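Worktop layout for a very small kitchen: what stays out?
Forum: Small Kitchens > Storage and Surfaces

Brarell
Posted Monday
White worktop, 80 cm deep. I want the toaster oven out permanently, plus one plate for the ketchup so it doesn't mark the surface. Is it worth keeping the colander out as well?

Egilsson
No. A colander gets used for 5 minutes a day. Hang it up. The oven needs a clear gap at the door side, so check your manual for the figure.

Amoler
Disagree on the colander. Mine lives on the worktop with washed fruit in it and saves a bowl. I'd lose the ketchup plate. Wipe the bottle.

Brarell
The plate stays. I have wiped that bottle for 6 years.

Nalidine
Store it upright and the question goes away. Lying down, it leaks at the cap.

Egilsson
Agreed with Nalidine. Can you post the current state?

Brarell
Current state, ketchup on its plate in three of them.

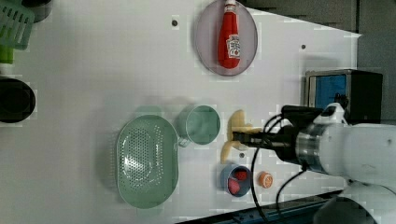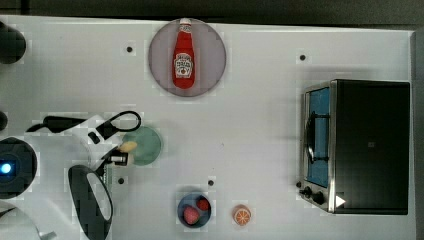
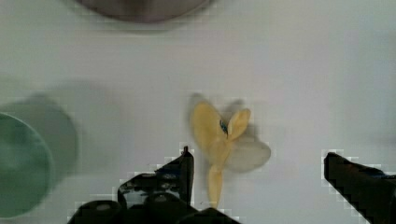
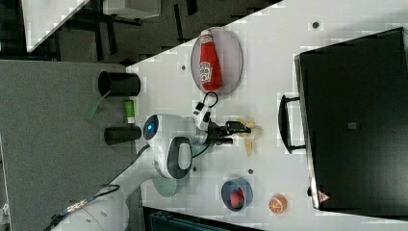
Similar threads
Toaster oven clearances (29 replies)
Colander: hook or drawer?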